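Review: Domia folding module, second release

Reviewed by Muireann Ní Mhurchú

Domia sells the folding module as an add-on for its two-arm home unit. The claim on the product page is that it folds "everyday clothing" from a flat start. I tested the second release on a double bed and on a kitchen table, over 200 folds, with the software supplied in September and no changes to the default settings.

Setup

The arms clamp to a floor stand. Calibration takes two passes, and the second must be repeated if the stand is moved. Kyrylo Kushnir did the bed height adjustment for me, as the lower bolt is awkward for one person. The manual refers to a levelling screw which my unit did not have. Domia support confirmed that the screw belongs to the first release.

Shirts, towels and trousers

Tea towels are solved. The module squares the edges, folds twice and stacks. T-shirts are nearly as good if the neck faces away from the stand. Jeans are slow, and the module will sometimes take hold of a pocket lining in place of the outer seam. When that happens it stops and shows error 2563, which clears only from the app.

Long-sleeved cotton shirts must be buttoned first. The module does not do buttons and Domia does not say that it does.

Padded garments

Results fall away sharply with anything that has filling. A quilted jacket does not hold a crease, so the fold planner, which assumes that a folded edge stays where it is put, works from a shape that no longer exists. Sleeves spring back. Seams read as edges. A patterned bedcover makes the outline harder to find, and I had better results on a plain sheet.

The starting position matters more than the fold itself. Zip closed, front up, sleeves out to the sides and hem towards the grippers gave the fewest stops. 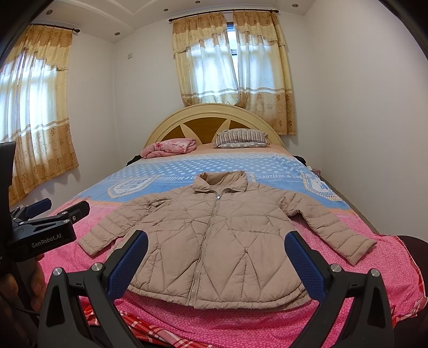
Puffer jacket zipped and laid flat on the bed, finger pads at both lower corners.

From that layout a person folds the jacket in a few seconds, sleeves in and hem up to the collar, and presses the air out with a forearm. The module has no pressing step. Nadiia Levchenko suggested putting a book on the jacket between folds, which helped, but by then I was doing half the job.

Verdict

Worth having for a household with a great many towels. For coats and jackets, wait for the next release. The floor stand scratches varnished boards, so order the rubber feet with it.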